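Andovitz confirms technical package for Lollon hillclimb car

Andovitz has released the technical specification of the Lollon H2, the single-seat hillclimb car it will enter in the open class next season. The car replaces the H1, which the company ran for six seasons on a modified circuit racing chassis.

The H2 is a new design throughout. It uses a carbon composite tub with tubular steel subframes at each end, bolted at four points so that a damaged subframe can be changed in the paddock between runs. The H1 carried its rear suspension on the gearbox casing, and a heavy rear impact usually meant returning the car to the workshop.

Power comes from a turbocharged four-cylinder engine with a capacity of 2,000 cc, mounted behind the driver. Assembly and dyno calibration are carried out by Simões, which also supplied the engine for the H1. The block and crankshaft are carried over. The cylinder head, intake plenum and turbocharger are new, and the compressor has been selected for response below mid-range engine speeds, where the H1 lost time leaving slow hairpins.

Drive is to all four wheels through a 6-speed sequential gearbox with paddle operation. The centre differential is a mechanical plate type with external preload adjustment. Front and rear differentials can be changed without removing the driveshafts from the uprights. 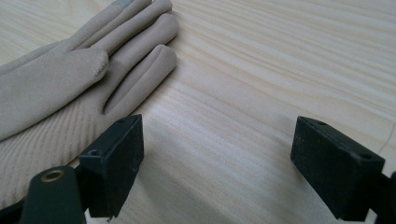
Suspension and brakes

Double wishbones are fitted at all four corners, with pushrod-operated dampers mounted inboard. Each axle has a separate heave element, which allows spring rates in roll and in heave to be set independently. Ride height at the front can be altered from the cockpit side with a single spanner, and the adjuster is marked in half-millimetre steps.

Damper travel has been increased by 30 mm compared with the H1. Several of the courses on the calendar are public roads for the rest of the year, with patched surfaces and drainage channels across the racing line. Data from the previous car showed the front dampers reaching their bump stops on most of these courses, and the aerodynamic settings had to be compromised to suit.

Steel brake discs are used front and rear, with four-piston calipers. Carbon discs were evaluated and rejected. A typical run does not last long enough to bring them to working temperature, and pre-heating in the start queue gave inconsistent results in testing. Brake bias is adjusted by a rotary control to the left of the steering wheel.

Aerodynamics

The front wing is a two-element design with an adjustable flap. The rear wing has three elements and is supported by a pair of swan-neck mounts attached to the rear subframe. Most of the development time was spent on the floor, which is made in two sections joined behind the driver's seat. The rear section includes the diffuser and can be removed by two mechanics with the car on stands.

Scale model testing was completed in June. The figures have since been compared with pressure readings from the full-size car at Birthorpe, and agreement was good at straight running and acceptable in yaw. A revised set of turning vanes is being made to deal with a loss of floor load at high steering angles. These will be fitted before the car's first event.

Electronics and cooling

The car carries a single control unit for engine, gearbox and data recording. The wiring loom is divided into front, centre and rear sections with bulkhead connectors, and spare sections will travel with the team. Tyre temperature is recorded by infrared sensors at three points across each tread.

Water and oil radiators are housed in the left sidepod, with the charge air cooler on the right. Both sidepod inlets can be partly blanked for cold morning practice. An external water heater connects through dry-break couplings, so that the engine can be brought to temperature before it is started.

Testing

The H2 first ran at Birthorpe in September. Initial running was limited to systems checks and low-speed gearbox calibration, followed by standing starts and repeated short runs at full power. An oil scavenge fault was found on the second day of the test and was traced to an undersized return line. The line has been replaced and the fault has not recurred.

The engine has now completed 2,000 km on the dyno and in the car, the distance Andovitz set as its requirement before an inspection strip-down. Bearing and ring wear were within limits. The same engine has been rebuilt with new seals and will be kept as the spare. 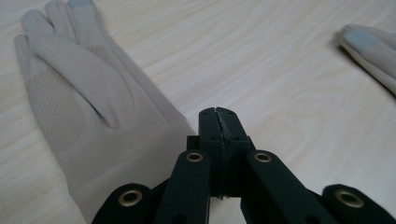

Simões said in its own statement that the revised compressor had met its response target with a small margin, and that peak output had been held back for now in favour of a flatter torque curve. It added that a second engine map for high-altitude courses would be ready before the opening round.

Further testing will take place on a closed section of road, using both medium and soft tyre compounds. The programme includes wet running if conditions permit. Andovitz will confirm its driver and its list of events at a later date.

A single H2 has been built. Moulds and jigs have been retained, and Andovitz will consider orders for customer cars after the first half of the season. Customer cars would be supplied as a rolling chassis, with the engine arranged separately through Simões.

Technical drawings and the full specification sheet are available to accredited media on request from the Andovitz press office.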